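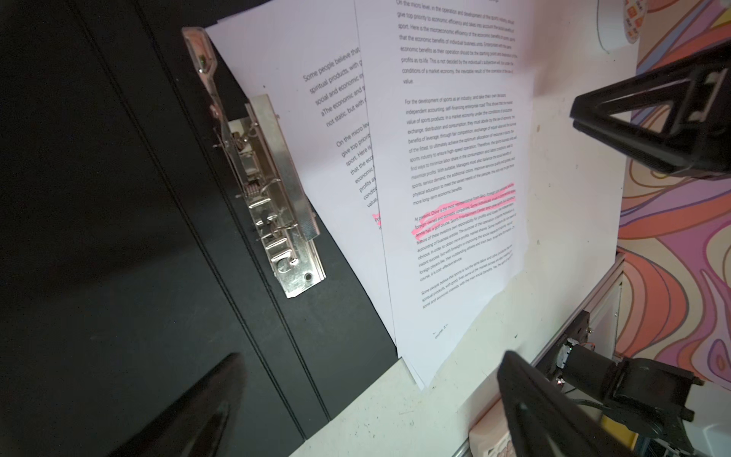 乾燥ひよこ豆をまとめてゆでて、お弁当に使い回す方法

こんにちは。Brernwoodの学童クラブで、子どもたちのお昼とおやつを作っているレカ・ラジャンです。前回、白いパンとジュースの日を減らしたいという話を書いたら、「では代わりに何を入れればいいの?」というお便りをたくさんいただきました。うれしい!すぐにお返事を書くつもりが、夏の間じゅうズッキーニに追われてしまい、遅くなってごめんなさい。

わたしの答えは、いつも豆です。とくにひよこ豆。ほくほくして癖がなく、たんぱく質と食物繊維がいっしょに摂れて、冷めても味が落ちません。缶詰でももちろん結構なのですが、乾燥豆からゆでたものは香りがずっといいですし、塩加減も自分で決められます。難しそうに聞こえるかもしれませんけれど、鍋がほとんど働いてくれますから、どうぞ気楽に読んでくださいね。

用意するもの

乾燥ひよこ豆 515グラム(うちの近所のお店の一袋がこの量なのです。半端な数字ですが、そのまま全部使います)
水 たっぷり
塩 小さじ2
ローリエ 1枚
にんにく 皮つきのまま一かけ
大きめの厚手の鍋
冷凍用の保存袋

もどす(前の晩)

まず豆をざるにあけて、流水で洗います。このとき、しわだらけで色の濃い豆や、小石が混じっていないか、手でさっと広げて見てください。小石なんてめったにありませんよ。でも、わたしは二度見つけました。

洗った豆を大きなボウルに移して、豆の高さの三倍くらいまで水を注ぎます。ひよこ豆は思った以上にふくらむので、ボウルをけちると朝には水から頭を出した豆が並ぶことになります(固いままの豆が混じる原因は、たいていこれです)。夜の九時ごろに浸けておけば、朝ごはんの後にはちょうどよくなっています。暑い季節は冷蔵庫に入れてください。台所に置いておくと、夜のうちに泡が立って酸っぱいにおいがしてくることがあります。

浸けるのを忘れた朝のために、早もどしのやり方も書いておきますね。豆を鍋に入れてたっぷりの水で沸騰させ、二分煮立てて火を止め、ふたをして一時間置きます。そのあと湯を捨てて、次の手順に進みます。皮が少しはがれやすくなりますが、ペーストにするなら気になりません。

ゆでる

もどした豆の水を切り、新しい水を豆の上に指二本分かぶるまで注ぎます。ローリエとにんにくを入れて中火にかけ、煮立ったら白い泡をすくいます。全部きれいに取ろうとしなくて大丈夫、最初の大きな泡だけで十分です。

あとは弱火にして、ふたを少しずらしてのせ、静かに煮ていきます。わたしの鍋と、いつものお店の豆では、43分でちょうどよくなります。メモにずっとそう書いてあるので毎回43分にタイマーをかけるのですが、古い豆だとここからさらに三十分かかることもありますから、時間よりも豆に聞いてください。一粒取り出して、親指と人差し指でつぶしてみます。すっとつぶれて芯が残らなければゆで上がり。サラダ用ならほんの少し手前で、ペースト用ならもう少し先まで煮ます。

塩は、火を止める十分前に入れます。最初から入れるという方もいて、同僚のパヴィトラとはこの件でいまだに意見が合いません。彼女のゆでた豆もおいしいので、お好みでどうぞ。

火を止めたら、ゆで汁に浸けたまま冷まします。すぐにざるに上げてしまうと、皮がしわしわに乾いて割れてしまうのです。冷めたらにんにくを取り出して、皮をむいてつぶしておきましょう。ペーストに混ぜると、まあ、おいしいこと!

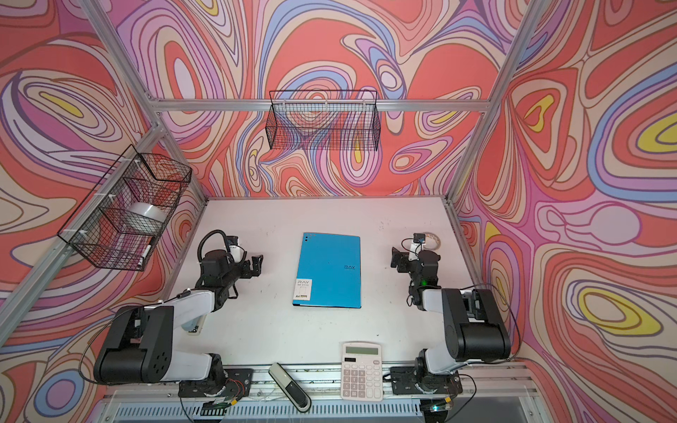

渦巻き模様の壁と、そこに掛かった黒いワイヤーメッシュのかご

分けて保存する

冷蔵なら、ゆで汁ごと清潔な容器に入れて三日のうちに使い切ります。それより長く置きたい分は冷凍へ。汁気を切って、一回分ずつ袋に平らに入れ、空気を抜いて口を閉じます。平らにしておくと、必要な分だけぱきっと折って使えるので便利です。袋にはゆでた日を書いておいてくださいね。冷凍庫で一か月を目安に食べ切っています。

ゆで汁は捨てないで!野菜スープに足すと、だしを入れたような厚みが出ます。うちではにんじんと玉ねぎと合わせて、寒い季節のおやつの時間に小さなカップで出しています。

お弁当での使い方

いちばん簡単なのは、かりかり豆です。水気をふきんでよくふき取り(ここだけは丁寧に)、油を大さじ一杯まぶして、二百度のオーブンで二十五分から三十分焼きます。途中で一度天板をゆすってください。焼けたら熱いうちに塩とパプリカパウダーをふります。保存には向かないので、その日のうちにどうぞ。固くて丸い豆は小さな子がのどに詰まらせるおそれがあるので、うちでは小学生だけに出して、下の弟や妹のいるおうちには持ち帰らせません。

次はペースト。ゆでた豆を二カップ、練りごまを大さじ二、レモン汁を大さじ一、つぶしておいたにんにく、それにゆで汁を少しずつ加えながら、なめらかになるまで混ぜます。きゅうりやにんじんの棒を添えてもいいですし、全粒粉のパンに塗ってサンドイッチにすると、ハムがなくてもちゃんとお腹にたまります。ごまのアレルギーがあるお子さんには、練りごまを抜いてオリーブ油とヨーグルトで作ってください(乳製品が大丈夫なら、ですね)。

それから、ごはんに混ぜるやり方。炊きたてのごはんに豆とゆでた枝豆、刻んだパセリを混ぜ、塩とレモンでさっぱりと。お弁当箱に詰めるときは、しっかり冷ましてからふたをして、保冷剤もお忘れなく。これはタルンさんのお母さんのやり方を教わったもので、もともとはクミンシードを油で温めて回しかけていたそうです。子どもたちには香りが強いかしらと心配したのに、三回目にはおかわりの列ができました。

はじめて出すときのこつ

うちのクラブは26人います。最初の日に豆をきれいに食べてくれた子は、ほんの数人でした。でも、がっかりしないでくださいね。いつもの好物の横にほんの五粒ほどのせて、何も言わずに出すのがわたしのやり方です。「体にいいから食べなさい」と言うと、たいてい残ります。次の週にまた五粒。そのうち誰かが「きょうは丸いのないの?」と聞いてきたら、こちらのものです。

豆に慣れていないお腹は、急にたくさん食べるとガスが張ることもあるので、量は少しずつ増やしてください。もどし水を捨てて新しい水でゆでるだけでも、だいぶ楽になるように思います。

よくいただく質問

圧力鍋でもできますか?
できますよ。もどした豆なら、圧力がかかってから十二分、あとは自然に圧が下がるのを待ちます。豆と水を合わせて鍋の三分の一を超えないようにしてください。機種によって決まりが違うので、説明書も見てくださいね。

重曹は入れたほうがいいでしょうか?
ペーストにするときだけ、もどし水に小さじ半分を入れています。浸けた後はよくすすぎます。サラダ用には入れません。皮がとろけてしまいますから。

ほかの豆でも同じですか?
白いんげんはほぼ同じ手順でいけますが、もう少し早く柔らかくなります。赤いんげんは、もどした後に必ず十分以上ぐらぐら煮立ててから弱火にしてください。生煮えだとお腹をこわします。レンズ豆はもどさなくていいので、忙しい日にはほんとうに助かります。レンズ豆のスープの作り方は、Crichtonのパドマヴァティさんに分量を確かめているところなので、次の回に載せますね。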